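Kedamell Equipment

Search products, parts, manuals
Enter part no. or keyword Go

Wendt two-arm bench cell – finger and cable upkeep kit (part 3162)

We sell this kit, so take the praise with some salt. I'll try to keep it short.

The Wendt is a pair of arms on a shared rail, in a walled cell, doing small fiddly work with both hands. Keys and split rings are what most buyers load first. They are also a very good way to find out what state your gripper fingers are in. A ring is thin, round and slick, and a finger that still grips a box perfectly well can drop a ring all day long. When a customer rings to say the software has gone bad, I ask about the fingers first.

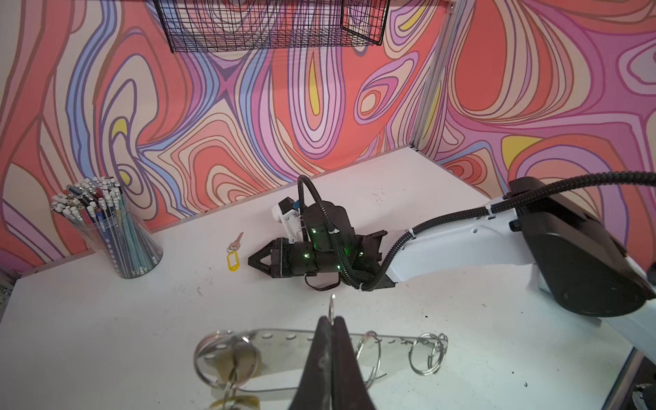

The brochure says finger plates are good for a season. I don't believe in seasons. A cell that picks up foam blocks and a cell that picks up brass keys don't wear the same way, and a calendar won't tell you which one you own. Look at the tips under a bright lamp. Scratches on the flat faces are mostly cosmetic. Rounding at the very tip is the thing to worry about on ring work, and it is easy to miss if you only look at the plates from the side. Close the fingers on a strip of paper and pull. If it slides out at the tip and holds further back, change both plates. Changing one is false economy and you will be doing the job again.

What's in the kit

Finger plates, 2 pairs, black
Screws for the above
Clips and ties for the cable hose
Paper test strips (yes, it is paper – use your own if you like)
Printed sheet, part 1102

What isn't: grease, a torque driver, or anything for the wrist cameras. The Leltham kit includes a lens cloth and charges for it.

Fitting

Park both arms clear of the table and cut the power. Don't trust a paused program. Take off the old plates, wipe the seats, and fit the new ones loosely. Close the gripper by hand so the faces meet flat, then tighten. Power up and run the zero routine before anything else. If you skip that, the arm will still move and the tips will be off by just enough to annoy you.

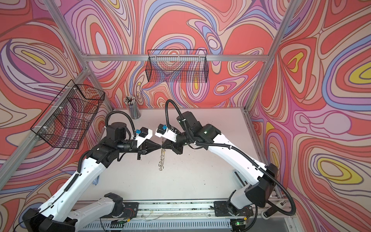 Finn Thiele

Handing a keyring from one gripper to the other is the check I use after fitting. It is a harder test than picking off the table, as both pairs of tips have to agree about where the middle is. Do it slowly. If one side tugs when the other closes, go back and zero again before you blame the new plates.

Then the cable hose. It needs slack where it loops over the wrist, and people keep tying it down tight to make it look neat. A tight hose pulls on the wrist at full reach and wears at the clip. Move each arm through its whole travel with your hand near the stop button and watch the loop. If it snags on a basket or a post, move the clip, or move the basket.

Will this kit get you 500 more hours, as one reseller claims? I have no idea, and I doubt they do. It will give you straight tips and a hose that moves freely. The rest depends on what you pick up.

Fits Wendt cells only. The Rullow finger looks the same and has a different hole spacing.

Page revised 2020-09-16

Related items
Wendt rail cover, gray
Rullow finger plates, pair
Cable hose clips, white, bag
Wall basket, black wire

Contact us | © Kedamell Equipment | Back to top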